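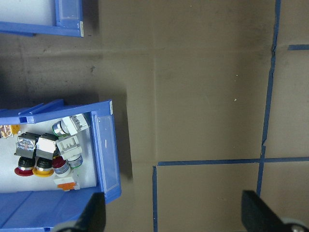 El almacén de Sternwood recupera el turno de tarde tras dos meses de obras

Última actualización: 18:40

La empresa de logística Oltmanns ha vuelto a abrir por las tardes el almacén de Sternwood, que desde abril solo atendía pedidos por la mañana. La nave permanecía a medio rendimiento por la sustitución de la cubierta, dañada durante las tormentas del invierno, y por la renovación de la instalación eléctrica del ala norte.

Con el cambio de horario se reincorporan 89 trabajadores que habían sido trasladados de forma provisional al centro de Tratow. El traslado había generado quejas en la plantilla por el tiempo de viaje, y la compañía aceptó pagar un suplemento de transporte mientras duraran las obras. Ese suplemento dejará de abonarse con la próxima nómina.

Hildegard Thiele, responsable del centro, explicó que la prioridad de las próximas semanas será dar salida a los pedidos atrasados de las farmacias y los comercios de la comarca. «Tenemos 1.000 envíos pendientes y queremos cerrarlos antes de aceptar clientes nuevos», señaló. Los pedidos urgentes se seguirán preparando por la mañana, como hasta ahora, y las devoluciones pasan al turno de tarde. 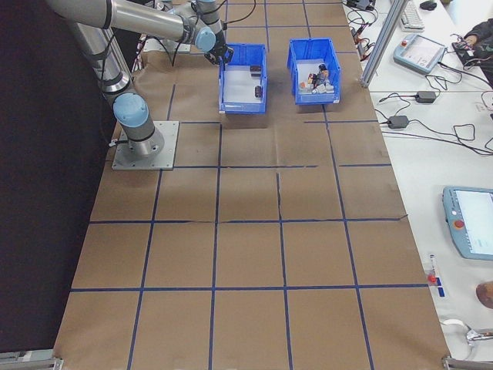 Brazo con pinza sobre una mesa cubierta de papel marrón, con cubetas azules al fondo.

Las obras han afectado también al muelle de carga. Los camiones entran ahora por la calle trasera y salen por la avenida, un recorrido que el ayuntamiento autorizó de manera temporal y que los vecinos piden revisar. La asociación del barrio calcula que el tráfico pesado ha aumentado junto a la escuela y reclama que no circulen camiones durante la entrada y la salida de los alumnos.

Dirk Ehlers, portavoz de los vecinos, dijo que la reapertura es una buena noticia para el empleo, pero recordó que el acuerdo firmado al comienzo de las obras preveía devolver la circulación a su sentido original en cuanto se retiraran los andamios. «Los andamios ya no están y los camiones siguen pasando por la misma calle», afirmó. El ayuntamiento ha respondido que estudiará la petición cuando reciba el informe de la policía local.
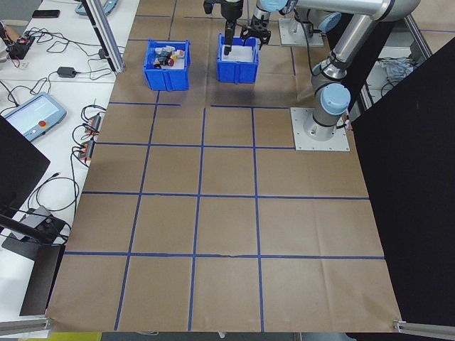

Oltmanns mantiene además su intención de ampliar la superficie de almacenaje en 500 metros cuadrados sobre una parcela contigua, que hoy se usa como aparcamiento. El proyecto está pendiente de licencia y no tiene fecha de inicio. Los representantes de los trabajadores han pedido conocer los planos antes de que se presenten, sobre todo por la ubicación de los vestuarios y del comedor.

La recogida de paquetes por particulares, en la ventanilla de la planta baja, sigue cerrada. La empresa prevé abrirla de nuevo cuando terminen los trabajos de pintura. Entretanto, los avisos de entrega se atienden en el local de Fellitar, junto a la estación de autobuses.

2 comentarios

Noticias relacionadas
Tratow amplía el horario de su estación de autobuses
Los vecinos de Sternwood piden otro paso de peatones frente a la escuela
Retiradas las últimas vallas de la avenida
El mercado de Fellitar cambia de ubicación durante el verano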